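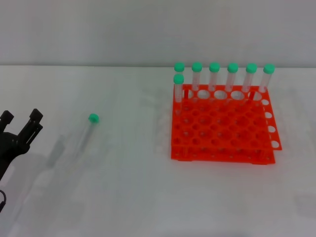 Raimo Hämäläinen has been told his film is too long by nearly everyone who has seen it, and he doesn't seem bothered. Drimton runs 193 minutes. It has two speaking parts and a ferry.

"People sit through three hours of superheroes," he says. "They can sit through mine."

I put it to him that the superheroes at least hit each other. He laughs, though not for long.

We meet at the Nurmi, the single-screen theatre in Rorbridge where the film opens in April for a run of 20 screenings. It's a bold booking for a town that couldn't fill the place for last year's Christmas comedy. Orvokki Kuusisto, who programs the Nurmi and also sells the tickets most nights, says she isn't worried. When I ask how many seats she has to fill to break even, she says she'd have to check.

Drimton follows a widowed surveyor who goes back to the harbour town where she grew up and finds it mostly sold. The publicity calls it "a thriller of silence." I saw it at a preview and would call it a good 90-minute film with a lot of water around it. The opening hour is strong. The argument in the boat shed is as good as anything I've watched this year. Then comes a stretch where the surveyor measures a hill.

"The hill is the film," Hämäläinen says. Could he say a bit more about that? "Not really."

He is more talkative about money. His last picture, Flollden, had what he describes as a proper budget and a proper distributor, and by his own count 1,032 people paid to see it in its first month. He keeps the figure on a card in his wallet and shows it to me. The distributor wanted a new ending and he shot one, which he now calls the worst thing he has put his name to.

"I did what they asked and it made no difference," he says. "So this time I didn't ask anybody."

It's a nice line and I suspect he has used it before. It also skips over the fact that Flollden's first ending, which turned up at a festival later, wasn't much better.

Kuusisto thinks critics are too hard on him. "They want him to be funny again," she says. "He made one funny film and it was an accident." She has seen Drimton three times and says it gets shorter. I tell her I'll take her word for it.

There will be an intermission, which was her idea and which Hämäläinen fought. He wanted the doors kept shut. They settled on 15 minutes, right after the boat shed, with the centre aisle lights left low and the coffee counter open.

Does he expect everyone back in their seats afterwards? He looks over at Kuusisto, who is counting cups.

"Most," he says.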